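June 15, 2024. Sim bench, Cinach policy, grain randomisation

Second go at the question Ilgın asked at group meeting: does the policy look at the table, or does it just know where the table usually is? I had said "obviously it looks" with great confidence, so here I am.

Method, for whoever inherits this. Same start pose, same lighting, wrist view only. The only thing changed between conditions is the wood texture: stock, rotated a quarter turn, or swapped for flat brown. 36 episodes per condition, seeds fixed. Kadir's script logs fingertip height at first contact. Do not use the old one, it logs in a unit known only to Kadir.

Results so far. Stock: misses 2. Rotated: misses 5. Flat brown: misses 13, most of them hovering politely above the surface and closing on air. So it does look, and what it looks at is the grain. I was right in the least useful way possible.

Reran the reset check before blaming the network. Bare table, fingers open, hold for the settle period, then read the pose back.
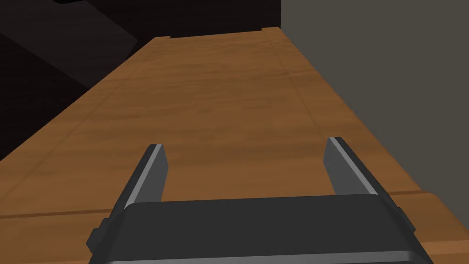 Pose came back the same each time, so the reset is off the hook and I have lost my favourite excuse. Amancay thinks the depth head is leaning on the streaks running across the wood and wants them scaled as well as turned. Fair. Taner wants it tried on the real bench in August, which gives me time to think of an objection.

To do: scaled grain, same seeds. Ask Muammer whether the Marnska checkpoint ever saw a plain table in training. I suspect not, and I suspect I made that dataset.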